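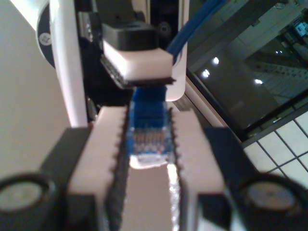 What has been delivered under the Ralwood cabling grant since the last report?

Work packages A and B are complete, package C is in progress, and package D has been moved to September. Spending remains within the approved budget.

Package A covered replacement of the patch cords at the Drondport building. The old cords had been made up over several years from mixed stock, and many had broken latches or pairs terminated in the wrong order. The contractor, Trado, supplied 1,052 new cords with molded RJ45 plugs. Each cord was inspected at both ends before issue. The inspection covers contact height, the position of the wires behind the contacts, and the grip of the plug on the jacket. Plugs with clear housings were chosen so that conductor order can be read without a tester.

Of the cords supplied, 124 failed inspection and were returned. The most common fault was a conductor stopping short of the end of the plug. Trado replaced all returned cords at no charge, and the replacements passed.

Package B was the labeling scheme. Labels are now fitted at both ends of every cord and match the port register held by Lenka Kuruc. The register replaces three separate spreadsheets, two of which disagreed on the numbering of the second floor.

Package C covers the wooden boards that carry the patch panels and small switches. Delivery was in two lots, and the first lot was accepted in full. In the second lot, 6 boards were out of square and are being recut by Menzies. Surface marks and small specks in the grain are accepted under the specification. Cracks, open knots and damaged edges are grounds for rejection.

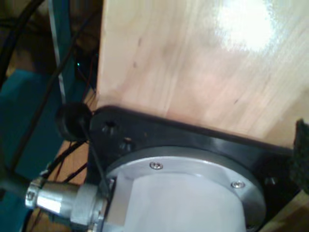
Boards are drilled before hanging, using a paper template fixed to the face. Screw heads must sit at or below the surface where a cord could rub against them. To date, 20 boards are hung and ready for panels. The remaining positions depend on access to the east stairwell, which is closed for painting.

One change is requested. Bořivoj Procházka has asked that the unspent freight allowance be moved to package D to pay for longer cords in the basement. The total grant amount would not change. A revised cost table is attached for approval.

Last updated: August 11, 2018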